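Skustia open day in Sekitville — anyone else go?

benchvise71
Posted January 20, 2018

Went to the Skustia open day this morning. Free entry, sign in at the side door, they walk you through in groups. I was in the second group. Parking is bad, use the lot behind the tile store.

First stop was the packing line, which was not running. Then a long talk about their software. After that they took us to the bench area where they show the two-arm setup, the one they call Tello. That was the part I drove over for.

They had it on a plain white table with a gray cloth hung behind it. The woman running the demo went through how the wrist is put together and what they changed since November. The old wrist used a different belt and it skipped teeth under load, according to her. Somebody asked about backlash and she gave a straight answer, which I appreciated.

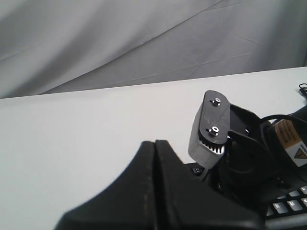 She said a finger swap takes 5 minutes with a hex key and you have to redo the zero position afterward. They don't sell the fingers separately yet. I asked what the whole thing would cost and got "talk to sales."

Then it picked up foam blocks and passed them from one arm to the other. It dropped 2 out of 17 while I was watching. Not fast. I'd still say it was worth the drive.

gantryfan
I was in the first group and I don't think we saw the same demo. Ours stopped partway through and they restarted it from the keyboard. We got maybe half of what you describe. Did they say what payload it's good for?

benchvise71
Not that I heard. She said they're still testing and didn't want to give a number.

millrat_ohio
2 drops out of 17 on foam blocks is poor. Foam is about the easiest thing there is to grab. I saw the Zurodier demo last fall and it ran the whole time I was there without losing a part.

benchvise71
Was that two arms handing off, or one arm?

millrat_ohio
One arm. Pick from a tray, place in a box.

benchvise71
Then it isn't the same job. The drops were both on the handoff. Picking off the table went fine.

millrat_ohio
Fair, but a customer doesn't care where in the cycle it drops the part. If I put that on my floor I'd have a guy standing next to it all shift.

quietcog
They aren't selling it for your floor right now. It was in the software talk — they want labs and schools first. I agree the handoff needs work, though. What I'd like to know is how the cables hold up. Wrist cables are always what fails first on ours, and then you're down for a day waiting on a part.

gantryfan
I asked about cables. The answer was that they replace them on a schedule. He didn't say what the schedule was.

quietcog
So, often.

gantryfan
That's how I took it.

pressbrake_sue
Did they let kids in? My son is 11 and would like this. Wondering if they're doing another one.

benchvise71
There were a few kids in my group. You stand behind a line of tape on the floor and they were fine with it. The sign-in sheet has a box to check if you want an email about the next one. No date given.

pressbrake_sue
Thanks. I'll call the office and ask to get on the list.

millrat_ohio
If you go, ask them to run it with something other than foam.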